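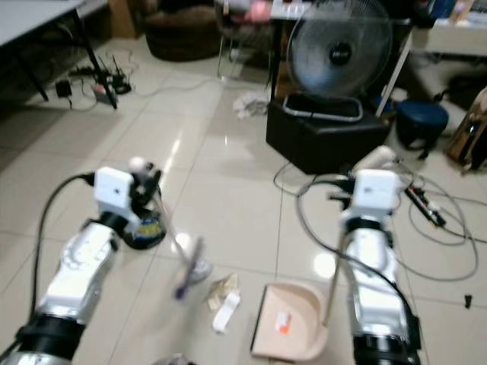

Getting the two-armed sweeper to hold its tools properly

I get asked about this more than anything else on the whole machine, so I'm finally writing it down. People get the arms moving, they get the head camera streaming, they're thrilled, and then they hand it a brush and a dustpan and everything goes to pieces in the first three strokes. The brush twists, the pan lifts off the tiles, and the rubbish goes underneath instead of in.

Nearly all of that is grip and setup. The sweeping program can be quite stupid if the tools are held well. Mine certainly is.

My pair came secondhand from a workshop in Mikville and I've been running them on tiled floor, brush in the left gripper and dustpan in the right. If yours are the other way round just swap everything as you read.

What you'll want to hand

The hex keys that came with the arms, a roll of self-amalgamating tape, some hook-and-loop cable ties, a marker pen, a soft cloth and a bit of isopropyl. Oh, and rubbish. Real rubbish, please! I'll come back to that.

Before you touch anything

Send both arms to their rest position, stop the program and switch the motor power off. I know it's tempting to leave it live because re-homing takes ages (mine takes ages too), but your hands are going to be between the fingers for a good while.

Clean the fingers

Wipe the inside faces of all the fingers with the cloth and a dab of isopropyl. Floor dust gets on them and they go slippery, and you'll spend a whole evening raising the grip force to fix something a wipe would have sorted. I did precisely that in January and felt very silly.

Wipe the handles down as well. Thin metal handles are the worst for this, they pick up grease from your own hands every time you load them.

Fitting the brush

A slim handle wants to roll in flat fingers. Wrap a short length of the tape round it where the fingers close, two or three layers, pulled tight so there's no soft lump at the end. Then draw a line across the tape with the marker. The line is so you can put it back in the same place next time, and you can see at a glance if it has slid during a run.

Hold the brush so the handle slopes down and away from the gripper, head flat on the tiles, and close the fingers on it with the arm already in its start pose. Don't close the gripper first and then bring the arm down, you'll never get the angle back.

I use a grip setting of 68 on the left. Yours may well be different, the scale depends on the version of the gripper firmware. Go up in steps of 5 until you can't turn the handle with two fingers, then stop. Going higher only makes the motor warm.

Fitting the dustpan

The pan is fussier than the brush. Its pole also goes in at a slant, and what matters is that the flat lip lies on the floor along its whole width. Slide a sheet of paper under one corner of the lip, then the other. If it goes under easily at one side the wrist is rolled, so open the gripper a touch, turn the pole, close it, try again.

Once the lip is flat, lower the arm by 3 mm more. That little bit of downward push is what keeps it there when the brush arrives. My friend Obinna Nwachukwu runs his at 5 and swears by it, but his floor at Hemmin is much rougher than mine and I found 5 made the pan judder when it moved.

Cables

Each arm has a cable running up the outside to the gripper, and this is what you'll be replacing if you're careless. Move the arm by hand (power still off!) to its furthest reach, then fold it back as close as it goes. The cable should have slack at full stretch and should never get pinched in a joint on the way back. A loop standing out from the side of the arm looks untidy but it's fine, leave it. Tie it loosely near the base and near the gripper and nowhere else.

Floor cables are a different matter. Keep power leads and network wires well out of the patch you're sweeping. A brush will hook one and drag it quite happily.

First sweep

Power on, home both arms, load the tools, and start at a quarter speed with your hand on the stop button. Put down a mixture - some crumpled paper, something small that rolls, a tissue. Paper is easy. Rolling things show you whether the brush is coming in square to the pan, and a tissue tends to catch in the bristles and get carried back out again on the return stroke. If that keeps happening, add a short pause and a small lift at the end of each stroke.

Check the marker line after every few strokes. If it has moved, go back to the wiping.

Looking after it

I re-tape the handles when the edges start to curl and check the gripper screws every 1000 strokes (the Plosico logger counts them for me, a scribbled tally works too). A screw that keeps loosening wants a drop of the weak threadlock, the sort you can undo later.

Updated 2/20/20: added the bit on lowering the pan, after several questions from the Zakach lot. Next up is the wrist calibration, once I've got my own left one behaving.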